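Home » Careers » Open Positions » Chore Demonstration Operator (part-time, on site)

Betancur – Manipulation Data Group
Location: Tostorholm building, ground floor
Openings: 40
Reports to: Katherine Mosquera, Data Operations

Summary

Betancur measures how well current machines perform household and shop-floor chores. Our test list, Gasine, has 485 tasks. In the last full round, the policies under test completed 118 of them at the pass threshold. Rigid objects in known positions are mostly handled. Cloth, cables, bags, lids with threads and anything that has to be found first are mostly not. We are hiring operators to demonstrate the remaining tasks by hand so that the next models have better data to learn from.

Duties

Perform assigned chores while wearing a head camera, shoulder harness and wrist markers. Typical assignments are folding towels, coiling extension cords, restocking a shelf, wiping a counter and sorting fasteners into bins. Each task is repeated with the objects rearranged. Operators follow the written task card, mark failed attempts as failed, and do not restart a recording to hide a dropped item. Failed attempts are kept.

Operators also score machine attempts at the same tasks, using the Ovesen sheet. Scoring is done from video and takes up almost 40 percent of a shift.

Requirements

– Able to work seated, standing and at floor level
– Normal use of both hands
– Comfortable wearing equipment on the head, shoulders and forearms
– Able to read and follow task cards in English
– No programming experience needed. Experience in cleaning, laundry, warehouse, kitchen or assembly work is preferred.

Schedule and pay

Shifts start at 8:30 a.m. or 1 p.m. and run four hours, including two paid breaks. Pay is hourly and is the same for demonstration and scoring. Training is paid. The contract runs through October and may be extended if the task list grows.

Equipment

The wrist cubes carry printed square markers on their faces, which give the position of each hand during a task. Short sleeves are required, and forearms must be clear where the straps sit. Tell the shift lead if a strap pinches or a cable pulls.

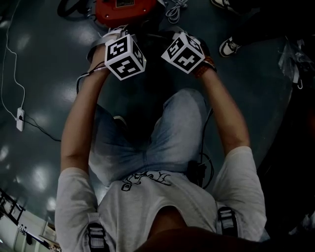 Mosquera gets asked at most interviews whether the job will end once the machines learn it, and her answer is that she would not plan around that. A robot that folds one towel on a clear table, she says, still has to cope with the basket, the dryer door and the sock stuck inside the sleeve.

How to apply

Send a short note listing your work history and preferred shift to the Data Operations desk, reference 227. Applicants who are invited in will complete a one-hour paid trial with three task cards. Results are sent by email, and the trial recordings are deleted if no offer is made.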